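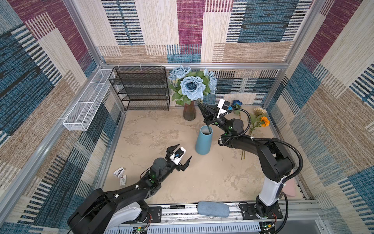
Fake flowers used to be what you found in a dentist's waiting room, gray with dust. I'm happy to report that they've grown up, and I have become the kind of person who owns 30 stems and keeps them in a drawer!

My conversion came in September at Berby, the little shop Bjarke Ravn runs in Hadlow. He sells the stems one at a time and lets you try them in whatever vase you like (bring your own, he loves that). I went in for 2 and was there almost 5 hours.

His first rule is to start with the vase. A tall, plain one with a matte finish does half the work, and a single green stem can look wonderful in it. A narrow neck is even easier, as it holds everything together while you fuss with the heads.

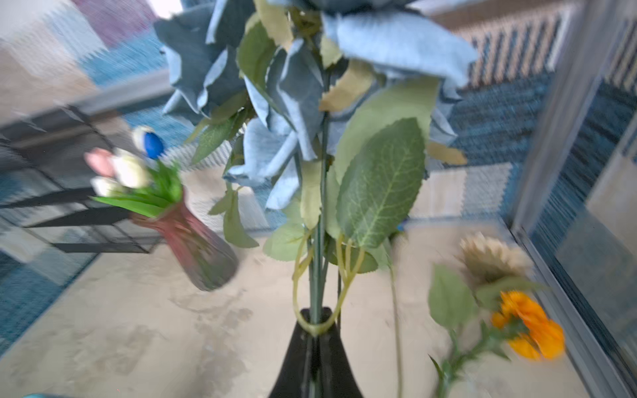 Blue fabric-look roses in a black vase, with the leaves left on.

Blue roses are my weakness. Pale, dusty slate is the shade to hunt for, and let one bloom hang lower than the others so the bunch loosens up. Keep the leaves, too! Bend the stems a little with your thumbs before they go in, then turn the vase and look again from the other side.

For a second, smaller vase nearby, Bjarke likes tinted glass with just a few flowers in it. Mine is on the hall shelf, and I've rearranged it twice this week.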